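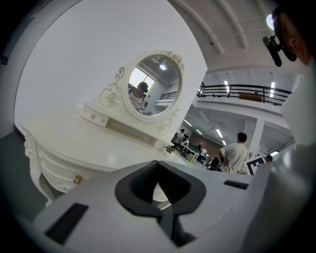 Dressing table with oval mirror, Tronen showroom, Arkcombe.

Tronen open day, Arkcombe
Posted 10 Mar 2020 by Thierry Arnaud

I went to Arkcombe expecting to be sold something, and I was, or at least they had a good go. The invitation promised "a day among the makers". I have been to enough of these to know that the makers are usually somewhere else and what you get is a showroom, a hot drink and a person with a folder. Tronen did a bit better than that, though not as much better as the invitation made out.

The train takes 59 minutes and then there is a walk along the ring road with no pavement for the last stretch. Drivers are sent to a car park shared with a tyre place. The sign for Tronen is on the wrong side of the building, so I went all the way round it once before I found the door.

Inside is a big white room with a balcony running above it, black metal railings, and strip lights overhead. I mention the lights for a reason. White furniture under strip lights tells you very little about how it will look in a bedroom with one north window and a lamp. Everything looks clean and slightly blue. If you are choosing between their three whites, ask to borrow the sample boards. Meron Shiferaw, on the desk, lent me a set without any fuss and didn't ask for a deposit, which surprised me.

The tour was led by Bontu Admasu and was meant to start at eleven. It started when the coffee ran out. There was a couple doing up a guest house, a woman called Abrehet Negussie who restores chairs and who asked all the questions I would have asked, and a few people who I think had come in to get out of the rain.

We were told a good deal about the French style. I have no quarrel with curved legs and roses if you like them. My sister does, and it was partly on her behalf that I went. What I do object to is the word "heritage" in a leaflet for a range that, by the firm's own account, was drawn up in October. Abrehet asked which old pieces it was based on. Bontu said it was "inspired by the feeling" of the period. She wrote that down.

The range is called Rivas. It has a dressing table, a bedside cabinet, a tall chest and a stool that wobbled. The dressing table is the one they want you to look at, and to be fair it is the one I would look at too. It has an oval mirror with roses at the crown and scrollwork lower down, a low shelf unit under the glass with a little drawer in it, and a curved front. From across the room it does the job. My sister would have had her purse out.

Close to, I wanted to know what the roses were made of. "Carved detail" is how the leaflet puts it. That can mean a person with a chisel, a machine with a cutter, or a moulded piece stuck on and painted over, and under several coats of white you can't tell by looking. I tried tapping one with a fingernail and learned nothing. Bontu said he would find out. Later he told me it "varies by component", and I would not hand over money on an answer like that.

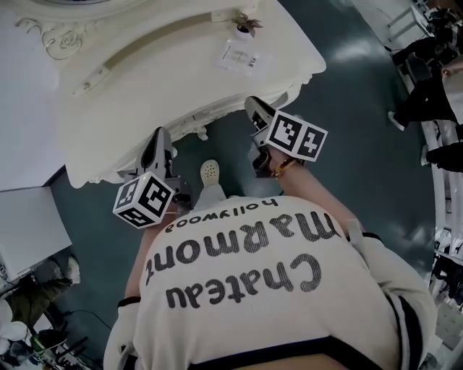 The price came up at this point, as it always does when somebody from a guest house is in the party. The dressing table with mirror is £2,377. The stool is extra. Delivery is extra too, and the delivery charge depends on stairs, which struck me as fair until I read that "stairs" includes a single step up to a front door. The wait is 6 weeks if they have the colour and longer if they don't. I asked how much longer and was given a shrug and a biscuit.

For that sort of money I want to see the underneath. Shops never like this. People look at the top and the front of a piece, stroke it, open one drawer and decide, and all the things that go wrong later are round the back or down by the floor. To Tronen's credit no one stopped me getting down on my knees. The finish underneath was thinner than on the front, as it nearly always is, and there was a dab of filler near one leg that had been sanded in a hurry. A small thing, and I have seen worse on dearer furniture, but it was on the display piece. You would think they would put the good one out.

I had the drawer in and out a number of times. It runs well for most of its travel and then catches just before it shuts, so you give it a nudge with your hip. Zewditu Beyene from the workshop came down while I was at it and said that was the damp, and that it would settle. Perhaps. I have owned drawers that settled and drawers that were still waiting when I gave them away.

Zewditu was the best part of the day, I should say. She doesn't talk like the leaflet. She told us that the curved fronts are what costs the money, that she would not have chosen the gold trim herself, and that people who buy white gloss and then ring up about scratches ought to have been told to buy something else. She also said to wipe it with a barely damp cloth and leave polish alone, advice I pass on because the care card in the drawer says to use the firm's own polish, sold at the till.

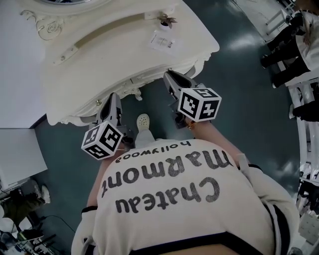
Handles were a sore point with several of us. The catalogue shows small gold knobs and charges for a change to anything plainer, and the knobs are the sort that come loose and turn in your fingers after a year unless someone has fixed them well from behind. I asked if longer pulls could be had, and got a speech about keeping the look. Yet there on top of the white piece lay a long cream bar handle, running across at a slant with a small screw at each end, which suited the scalloped front and the scrollwork perfectly well to my eye. I would take that over a knob any day, for the grip alone. The order form doesn't list it. If you visit, ask, and get the answer in writing.

After the tour there was a talk on the balcony about sourcing. It was given from slides and I have little to report. The timber comes from "trusted partners". One of them is Karitz, who I had heard of, and the rest were not named. Abrehet asked about the glue and was promised an email. I have asked her to let me know if it comes.

Lunch was sandwiches. I sat with the guest house couple, who had gone off the dressing table and come round to the tall chest, mainly on the strength of its being plain. They were trying to work out if it would go up a back staircase. The measurements in the leaflet leave out the feet, so bring a tape and do it yourself.

Would I go again? For Zewditu, yes, and for the sample boards. The open days run to a maximum of 44 people and need booking by phone; the form on the website sends you a blank page. Parking is free, the lavatories are up the stairs, and the café next door takes cash only. I haven't ordered anything. My sister has the leaflet and has already put a ring round the mirror in biro.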